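Hasow Suture Practice Kit: Pad, Thread and Instruments After Three Months
Posted 23 March 2025
Filed under: Training supplies

The Hasow suture kit is a tissue pad, a box of black thread, a needle driver, a pair of toothed forceps, scissors and a zip case. I bought mine from Jaduler at the regular price and have used it most weeks since the start of winter. A first-impressions post for a practice pad is close to useless. They all look fine on the first day, and the differences show up after the same cut has been sewn and unpicked a few dozen times.

I already owned a Jamby pad, the older flat one, so a lot of what follows is a comparison with that.

What comes in the case

The case is a semi-rigid zip type with elastic loops for the instruments and a mesh pocket on the other side. Packed, it weighs 1284 grams on my kitchen scale, and most of that is the pad. The zipper has held up. The elastic loops have not, and two of them no longer grip the scissors. I keep the scissors in the mesh pocket now.

The pad sits in a shallow tray. There is a printed sheet with drawings of the simple interrupted stitch, the vertical mattress and a running stitch. The drawings are small and the one for the mattress stitch is hard to follow. Anyone who has never sewn one should look elsewhere for instructions.

No gloves are included, and there is no sharps container. The listing doesn't claim otherwise, but a first-time buyer should know to get a sharps container separately. A rigid bottle with a screw top is not a good long-term answer.

The thread

The kit thread is black and braided, sold as a silk substitute. It ties well. Knots stay where they are put, and a square knot with three throws has not slipped on me yet. It has less memory than the nylon that came with the Jamby set, which kept the shape of the packet and sprang open whenever I let go of the tail.

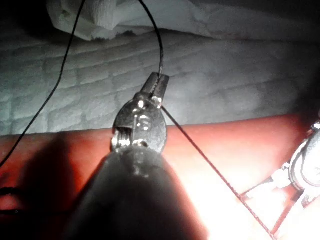

Thread detail: the braid shows where the light catches it.

There are two drawbacks. One is fuzz. Braided thread roughens when it is pulled through silicone over and over, and once it is fuzzy it drags. I get a decent practice session out of one length and then throw it away. Trying to save thread by stretching a length over a second session only taught me to pull too hard.

The other is the way cut ends fray. If the scissors are even slightly dull, the ends open up into a little brush. On a practice pad that is only a matter of looks, but the bits get everywhere. I work on a light-colored towel so I can find them afterward.

The lengths are 90 centimeters, which I find too long for interrupted stitches. There is always a long tail lying across the work, and it catches on the knots that are already tied. I cut each length in half before starting, except when I am doing a running stitch. Beginners will do better with the shorter length too.

Henao sells a refill box of similar braided thread for less money. I tried one. The thread was a little stiffer and the needles were noticeably worse, with two that came loose from the thread on the first pull. For knot tying alone, without a needle, the Henao thread is fine and I still use it for that.

The pad

The surface is the best part of this kit. It has fine pores and creases, and it takes a needle with a bit of resistance at the top followed by a softer layer below. The Jamby pad feels the same all the way through, so there is no sense of how deep the needle has gone. On the Hasow pad I can tell, and after a couple of weeks my bites were more even.

The curve matters more than I expected. On a flat pad the edges of a cut lie together by themselves. On a curved one the cut wants to open, so the stitch has to do some work to close it. It also means a stitch that is too loose is easy to spot.

Mine came with several cuts already made, straight and curved, and I have added a few of my own with a number 15 blade. A new cut should be shallow. I made one too deep early on and the whole area around it went floppy, and that end of the pad has been less useful ever since.

Tearing is the usual complaint about these pads. There is a mesh layer inside that is supposed to prevent it, and it mostly does. Where I have put stitches too close to the edge of a cut, the top layer has torn through to the opening. Where I kept a sensible distance it has not. A pad that punishes bites taken too close to the edge is probably a good teacher, though it does shorten the life of the cut.

The surface picks up lint, fibers and scraps of thread. Dish soap and lukewarm water take most of it off. Let it dry completely before closing the case. A light dusting of cornstarch helps with the tackiness, but use very little or it builds up in the cuts.

The instruments

These are ordinary. The needle driver closes evenly and the ratchet has three clicks, all of which work. The serrations were a bit rough at first and chewed the thread when I did instrument ties. They have smoothed out with use. I still try to grab the thread only near the end I am going to cut off.

The forceps are too strong. Held closed for a while they tire the hand, and the teeth leave marks in the pad if you squeeze. I replaced them with a lighter pair I already had. The scissors were sharp for a month and are now only acceptable.

None of this is a reason to avoid the kit, but if you already own decent instruments, Jaduler sells the pad by itself for $23 and I would buy that.

How I use it

My usual session is one straight cut, interrupted stitches, starting at one end and working to the other. I used to place the first stitch in the middle, the way I was shown, and that is still the better method for a cut that gapes. Working from the end is easier for checking spacing, so I do both on different days.

I tie every knot to the same side of the cut and trim before moving on. If I leave the trimming until last, I end up snipping the wrong thing. When I'm done I take the stitches out with the forceps and scissors as if it were a real removal, cutting under the knot close to the surface. That is practice as well, and it is easier on the pad than yanking them out.

Raise the pad a little if you can. On my table it sits low enough that I hunch over it, and my neck complains before my hands do. A folded towel under the tray fixes this and also stops it from sliding. The tray has no rubber feet, an odd thing to leave off.

Should you buy it

For a student or anyone who needs regular practice at home, yes, mainly for the pad. The thread is good, the case and instruments are average and the instruction sheet is poor. If you only want to learn knots, a cheap board and a box of Henao thread will do the job for less.

I plan to keep going with the same pad until June and will update the section on tearing then.
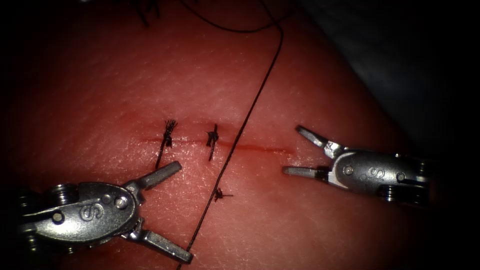

Comments

Brayan Ospina
I have the same pad and agree about the curve, but I would put in a word for the long thread. Half lengths are fine until you want to practice managing a long tail, and that is what slowed me down most when I started. My routine is to leave it at full length and park the loose end up past the top of the cut before each knot. It still snags on the cut ends now and then. Have you tried the pad with monofilament? I found it slid through more easily and tore the edges less, but my knots needed an extra throw.

Reply from the author
Only with the leftover Jamby nylon, and only for a running stitch. It did pull through more easily. I didn't see a difference in tearing, but that was one session on a fresh cut. I'll try it for interrupted stitches before the June update, and I'll leave a few lengths uncut as well.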